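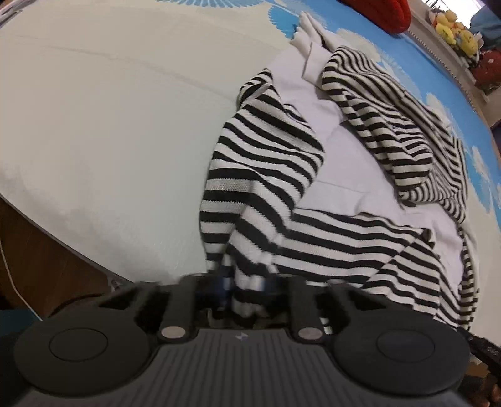
Hand-held gripper on laundry in a shared house – what rules do you actually write down?

Posted by Fung-ping Kuo, 11/21/22

Hello everyone, long-time reader and first-time poster, so please be gentle with me. I look after a small group of people who record household chores with hand-held grippers, mostly folding and sorting clothes on beds. We work in real homes, and each home lends us a bedroom for the afternoon. I have been asked to write the good practice sheet for our Zencombe sessions, which start up again in December, and I want it to fit on one page that people will truly read.

What I have so far is the easy part: wash your hands, keep the floor clear, stop if you feel a pinch. Where I get stuck is the fabric itself. Striped tops are my biggest headache. When two striped pieces land on top of each other it's hard to tell later which fold belongs to which, and my reviewers send the clip back with a polite little note. Should the sheet say how clothes go down at the start? Should it say where on a garment you may grab? And what about things in the room that belong to the family – do you move them, or leave the room as you found it?

We aim for 55 clips in a session, if that changes your advice. Thank you so much in advance, and sorry for the length!

Su-chen Chu

Welcome, Fung-ping! What a nice thing to be asked to write, and one page is a good limit to stick to. I wrote ours for the Strazds project, which was three pages to start with, and I can tell you people read the top of the first page and then went to find the coffee.

On how clothes go down: I would not tell people to lay them out neatly. A real pile of laundry is a heap, with a shirt half under something else and a sleeve going off in its own direction, and if everyone smooths things first you end up with a lot of very tidy beds and nothing to learn from. What we wrote was "Drop the pile, don't arrange it." For your stripes, we let people mix patterns but asked for something plain in the same pile, so that a reviewer has an edge to follow. A white towel or T-shirt does nicely under dark stripes. It cut our returned clips a good deal, though I never kept proper numbers on it.

On where to grab: a bunched fold in the body of the shirt is fine with us, and so is a hem. We ask people to stay off buttons, zippers, drawstrings and anything glued on. Close the jaws slowly, lift a few inches, and check that you have one garment and not two before you carry on. If you have two, put them down and start again as a new clip. Please write that last part in big letters! People hate losing a clip and will try to shake the second one loose, and that is how we stretched the neck of somebody's good sweater. (We bought them a new one. They were very kind about it.)

On the room, our rule has two halves. Soft toys, cushions and bedspreads stay where they are, because a bedroom looks like a bedroom. Anything with a name, a face or an address on it goes in a drawer before you start – photos, mail, school papers, prescription bottles. The family should do the moving themselves if they are home. Oh, and phone chargers and lamp cords: look down the side of the bed before you begin. A loose cable next to a mattress catches on sleeves and trouser legs more than you would think, so unplug it (ask first!) or tuck it well out of reach.

As for your 55, I would put a rest in there. We stop after every 17 clips, whether or not anyone feels tired, and do our wrists and shoulders. By the end of a long run people grip the handle far too hard and start rushing the release.

BususFan

just use solid color shirts. problem solved

Cirance_Mo

I'd go along with most of what Su-chen says, except that we do let people shake a garment once, gently, if the two pieces are only touching. Twice and it's a restart. Also put the date and a version number at the bottom of your sheet. We had three different copies taped up in three different houses last year and each crew was sure theirs was the right one.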